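Haswood Home Workshop Forum > Finishes and Surfaces > Hardwax oil on a maple table, ring marks after two months

hexkey_58
Posted 7:12 pm

Table is hard maple, sanded to 150, two coats of Eskildsen hardwax oil, buffed after each coat with a white pad. Cured three weeks before use. It now has four pale rings from glasses and a dull patch where a dish drainer sat overnight. The can says water resistant. I followed the sheet except that the second coat went on after 10 hours instead of 12.

Questions. Is two coats too thin for maple? Can I spot repair, or does the whole top have to come back to bare wood? I'd prefer to stay with oil if there is a sensible way to do it.

plainsawn
Posted 7:40 pm

The two hours don't matter. What matters is how much was left on the surface when you buffed. Maple is tight and takes up very little, so if you buffed hard right away you removed most of the second coat. What you have is closer to one coat.

Pale rings in oil are usually in the film and not in the wood. Test one with a gray pad and a few drops of the same oil. Rub with the grain, wait 15 minutes, wipe off everything that will come off. If the ring is gone the next morning you can stop worrying.

Tove Oddsson
Posted 8:05 pm

I disagree on the sanding. 150 is fine for floors. On maple furniture I stop at 120, because the finer the scratch the less the oil has to hold on to. Every sheet I have read for this class of product gives a range, and people always go to the top end of it.

I also disagree that oil belongs on a table where a dish drainer gets parked. Use a waterborne two-part and be done.

plainsawn
Posted 8:21 pm

Tove, between 120 and 150 on maple you will see a difference in color before you see one in durability. I have done both on offcuts from the same board. The water drops took the same time to mark.

On two-part: harder, yes. When it fails you strip the whole top. Oil fails early and often and you fix it in an evening. Those are different kinds of maintenance and he already said which one he wants.

dmv_ret
Posted 8:33 pm

What brand of pad? Some of the white ones shed and leave a haze that looks exactly like water damage under a ceiling light.

hexkey_58
Posted 8:50 pm

Pads are Filtano, white, the thin ones. No shedding that I noticed. I wiped with a cotton rag afterward.

Tried one ring with a gray pad as suggested. Will report in the morning.

Akua Bonsu
Posted 9:14 pm

Before anybody sands anything, put down paper for a few weeks and let the top alone. Three weeks is the minimum cure in a warm room. In an unheated room in October it can take twice that, and an uncured film marks from anything. I use a big sheet with a strip of wood left showing at the back so I can keep an eye on the color. Plain paper only. Printed paper can transfer ink, and plastic sheet traps solvent against the surface and gives you a worse patch than the one you have.
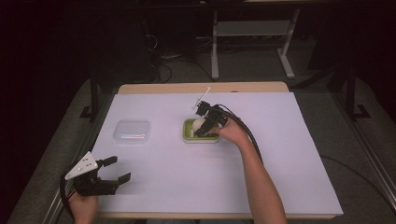
Tove Oddsson
Posted 9:31 pm

Paper is fine until something wet gets on it. Then it holds the water against the wood much longer than a glass would, and you get a mark the shape of the wrinkle. If you cover, lift it every night and check.

Akua Bonsu
Posted 9:38 pm

Agreed on lifting it. I lift mine after dinner. Still better than bare oil during cure.

plainsawn
Posted 9:52 pm

Cure time is a fair point and I should have asked about temperature first. hexkey, what was the room at?

hexkey_58
Posted 7:03 am

Garage for the first two weeks, so cold. Low 50s at night. Dining room after that.

Ring result: gone from straight on. From a low angle there is a slight sheen difference, the repaired spot being glossier. The other three are untouched for comparison.

plainsawn
Posted 7:25 am

Then it was in the film. Sheen difference is leftover oil. Go over it dry with a white pad, light pressure, and extend past the spot by a hand's width. If it still shows, do the full top with a gray pad and one thin maintenance coat. Don't go back to bare wood for this.

And low 50s explains most of the rest.

Tove Oddsson
Posted 7:44 am

I will concede the cold garage. I don't concede the dish drainer. Standing water overnight will mark a fully cured oil too, and no number of coats changes that.

dmv_ret
Posted 8:10 am

Second that. Put a tray under it.

hexkey_58
Posted 8:26 am

Drainer has been moved to the counter. Plan is gray pad over the full top, one thin coat, then four weeks indoors at 68 with paper on it, lifted nightly. Does the dull patch need anything different from the rings?

plainsawn
Posted 8:41 am

Feel it first. If it's rough, the grain has lifted and you need 150 by hand on that area before the pad. If it's smooth, treat it the same as the rings.

hexkey_58
Posted 8:47 am

Slightly rough. 150 by hand it is.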